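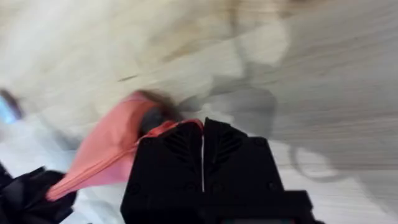
Crabtree Library to stay open later from March

DRULLPORT – The Crabtree branch library will stay open until 9 p.m. on weeknights starting in March, the Drullport Library Service announced today. The branch now closes at 6 p.m.

The longer hours follow a survey of branch members held last fall. Evening access was the most common request, ahead of more parking and a larger children's collection. Many people who filled out the survey said they work in Kundton and can't get back across the bridge before the doors close.

"We heard the same thing at the front desk for years," said Dwight Charbonneau, branch manager at Crabtree. "People would drop a book in the return slot on the way home and look in at the dark windows. Now they can come in and sit down."

All regular services will be offered in the evening, including borrowing, holds pickup, printing and the public computers. The local history room will keep its present daytime hours and will still need to be booked ahead. Weekend hours are not changing.

The branch has hired two part-time library assistants to cover the new shifts. Both have started training.

Evening programs will be added as well. A homework help session for students in grades 5 to 8 will run in the upstairs meeting room, and the English conversation circle will move from its noon spot to 7 p.m. after members asked for a later start. Each conversation circle session has room for 20 people. Registration is free and can be done at the desk or by phone.

The branch will also take over evening pickup for Flillerum, the library service's books-by-mail program for rural addresses. Flillerum members who would rather collect their parcels in person can name Crabtree as their pickup location the next time they place an order. Parcels will be held for two weeks. Members who are happy with home delivery don't need to do anything.

Bus riders should note that Route 59 stops outside the branch in both directions. The last bus toward Kundton leaves shortly after closing. The side entrance off the parking lot will be locked at 6 p.m., and visitors arriving after that should use the main doors. The ramp and elevator will be available until closing.

The book return will remain open at all hours. Due dates and late fees are not affected by the change.

A printed schedule of the new hours and evening programs can be picked up at any Drullport branch. Members who need the schedule in large print can ask at the desk.

Media contact:
Dwight Charbonneau
Branch Manager, Crabtree Library
Drullport Library Service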